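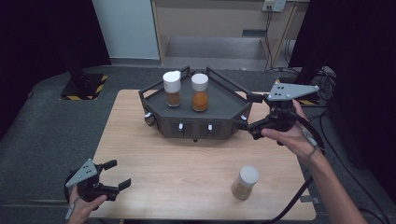

Varnlow, guía de montaje
Noviembre – por Yesenia Medrano

4. Primera prueba con las dos pinzas

El foro de Rollum asegura que esta parte sale a la primera. Yo reservaría la tarde.

1. Ajuste la correa a cada muñeca y abra y cierre los dedos en vacío.
2. Coloque el especiero sobre la mesa, con sitio para entrar por ambos lados.
3. Acerque una pinza con los dedos abiertos, sin tocar nada todavía. 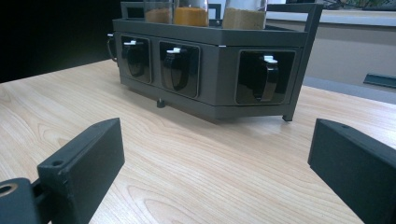 Fig. 7. Dedos abiertos ante el especiero, con los tarros en la bandeja.

4. Pruebe primero con un tarro. Los cajones parecen fáciles – no lo son.
5. Repita 40 veces y apunte también los fallos. Tres aciertos seguidos no demuestran nada.

PRECAUCIÓN: no apriete más los tornillos de los dedos para ganar agarre. Se recomienda mucho y no he visto un solo dato que lo respalde.

Nota: con dos pinzas a la vez, mueva una y deje la otra quieta. 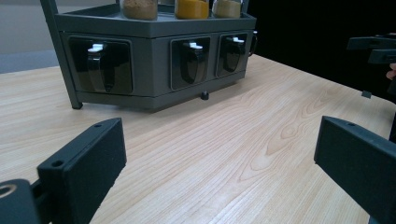 Comentarios

Danang Pillai: A mí los cajones me costaron más de 200 intentos, y la segunda pinza estorbaba casi siempre.

Lucrezia Guerra: ¿40 repeticiones bastan? Me parecen pocas.

Yesenia Medrano: Para publicar cifras, pocas. Para ver si algo baila, sobran.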